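10 May 2026

Glue notes, cont. Wanted to get this down before the week starts and it all turns to mush in my head.

Borkgate batch is the hide glue we got in pearls, the high strength stuff. Soaked overnight in cold water, warmed in the jar in a pan. Too thick first go. Thinned it a spoon at a time until it ran off the brush in a string and not in lumps. Should have written down how many spoons. Didnt.

Test joints so far:

- maple to maple, rubbed joint, no clamp — broke in the wood, good
- maple to oak, clamped — broke half in the glue, half in the wood
- oak to oak, clamped hard — starved, popped clean with one tap
- pine, anything — pine always gives up first, stop testing pine

Oak to oak is the one that bothers me. The drawer fronts for the Siriwardena chest are oak and so are the sides. I think I'm squeezing it all out. Next round: less clamp, warm the parts first. Last time the boards were sitting on the concrete all night and the glue gelled before I got the second piece on. You could see the skin on it. Put them by the heater for a while before brushing, both faces.

Jar went over temp on the second warm-up. Smell changed, went kind of sour. Threw it out. Fresh jar labeled 2087, the old label 2804 is the bad one so if you find any joints marked that way on the shelf do NOT count them. There are a couple behind the vise I think.

Size coat on end grain: brushed thin, let it go tacky, then the real coat. Helps a lot. End grain drank the first coat in no time. Will do this on all the drawer bottoms' cross pieces from now on, even the ones no one will ever see. 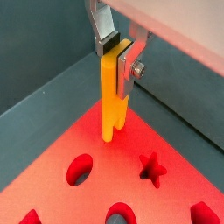

Ornberg shop wrote back about the oak, the reply being that clamp pressure is probably a red herring and the real trouble is planer glaze — dull knives burnish the surface and the glue just sits on top. Said to wipe the face with a damp rag and watch if the water soaks in or beads. Also said to take one light pass with a sharp hand plane right before gluing, same day, no sanding.

Tried the rag on an offcut. Beads. Sat there like rain on a waxed car. Same board after two strokes with the no. 4 — soaked right in. So maybe both things are going on, glaze and the cold. Annoying, now I have to split them up:

1. glazed, warm parts
2. fresh planed, warm parts
3. fresh planed, cold parts
4. glazed, cold (have this one already, its the popped one)

Light clamp on all of them so that doesnt muddy it. Same jar. Leave a full day, more if the shop stays damp.

Planer knives are due anyway. Findix set is in the drawer under the drill press, still wrapped. Old ones have a nick that leaves a ridge down every board, been planing it off by hand since August which is dumb.

Weigh the next mix. 50 grams pearls to start, weigh the water too, write it ON THE JAR. Lid on between warmings, it thickens fast with the lid off.

Clamps with dried squeeze-out are in the bucket, hot water takes it off, no scraping please. Brush is in the cold water, leave it there.

Chest sides stay dry fit until 1 to 3 are broken.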